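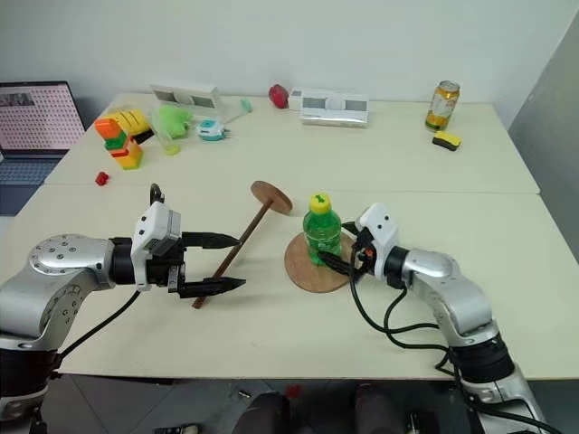 The Stand

My sister wanted the bottle and I wanted the stand, so there was nothing to argue over, but we managed it anyway.

We had the keys to the flat in Irnbridge until five o'clock on Monday. Our mother had moved to Wammont in April, to the place with the lift, and what she hadn't taken with her was ours to sort out. Most of it had gone by then. The kitchen was down to the table, two stools and the things on the table.

The stand was for kitchen roll. It had a round wooden base and a rod up the middle, and it had stood beside the cooker for as long as I could remember. Mum bought it from Głowacki's on the corner, when Głowacki's still sold hardware. The rod came loose every winter and she put it back with a twist of paper round the end. When we were small we took it out and used it for other things. It had been a rolling pin and a sword, and once we tied a tea towel to it and marched up and down the stairs until the man below came up.

The bottle was just a plastic bottle, green, with a yellow cap. She watered the windowsill with it. My sister put it down on the round board next to the stand, where it had always lived when the roll ran out, and then stood back from it.

"You can't take one without the other," she said.

"You said you only wanted the bottle."

"I know what I said."

I went to wrap the plates. There were 11 of them, from three different sets, and I had only brought enough newspaper for half. I did the good ones properly and put the others in between the towels. My sister sat on a stool and looked at her phone. The removal firm was called Hondis and they had told us between two and four, and it was ten past three.

"Do you remember her letting us have the last sheet?" she said.

I said I didn't.

"You do. We'd unroll it and she'd let us have the cardboard, and whoever didn't get the cardboard got the last sheet."

"I always got the sheet."

"You always wanted the sheet," she said. "You used to draw on it."

I had forgotten that. The pen went straight through and marked the table, and Mum had turned a mat over the place and never said anything. That was the old table. This one was newer, a pale one with a join across it that caught the crumbs. She had complained about the join since the day it was delivered and cleaned it with a butter knife on Sundays.
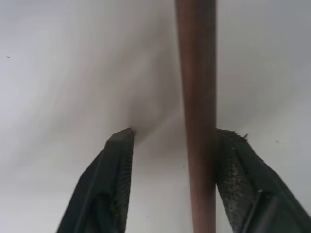 The rod, upright.

My sister gave it a push with one finger. It moved a little and stayed up.

"It wants glue," she said.

"She never glued it."

"That's why it wants glue."

She got down from the stool and went through the box of drawer things, the string and the dead batteries and the takeaway menus, and came back with a folded bus timetable. It was for the 134, which stopped running years ago. She tore a strip off it, pulled the rod out, wound the paper round the end and pushed it back in. It took her two goes. Then she held the base flat and tried the rod again, and it didn't move.

"There," she said. "You have it. I haven't got the space."

"You've got more space than me."

"I've got no cooker next to anything. Where would I put it?"

I said she could put it on the side. She said the side was full. I said in that case she could have it in a year, when I'd had a turn, and she said fine, a year, and that she would write it down. She wrote it on the rest of the timetable and put that in her coat.

The van came at twenty to four. Two men carried the table down on its edge and the younger one asked if the bottle was rubbish. We both said no. He left it on the draining board.

I filled it at the tap and watered the plant on the landing, which belonged to the people opposite and looked as though it had been missing her. My sister waited at the top of the stairs with the stand under her arm. When I had finished I screwed the cap back on and gave her the bottle, and she gave me the stand, and we went down to post the keys.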